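I'd been at Fullamham college for all of five minutes when Sanaa Ragab handed me a biscuit and told me the robotics club had banned the word "easy". It costs you 4p now, she said, and the tin pays for the biscuits!

The club has 12 members and one big date, the Dekville Cup in October, where the task is tidying a kitchen.

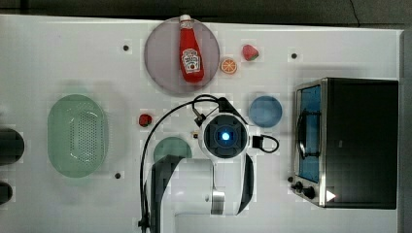
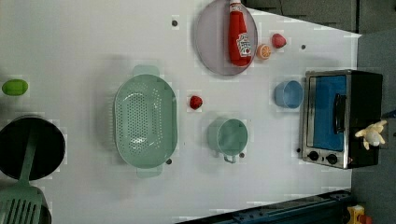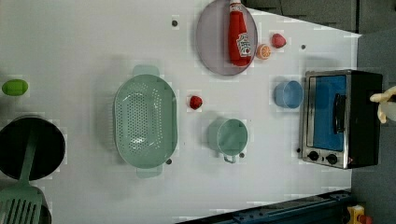 I wanted to know how you teach tidying to something that has never lived in a messy flat. "You argue a lot first," said Esben Riis, who writes most of the code (and, I suspect, wins most of the arguments). "Where does a thing belong? My mum and I don't even agree on that." Sanaa's own bugbear is the ketchup bottle lying on the plate. She wants the bottle dealt with first, while Esben would start with the strawberries, and they've had this out over 80 messages in the group chat. The colander gets its own debate, as it's the obvious home for the fruit.

Khadija Amrani joined last term and does the scoring sheets. "I came for the soldering," she told me. "I've done no soldering." She's staying on, though, and already has opinions about Surnholm, who beat them last time by 6 points.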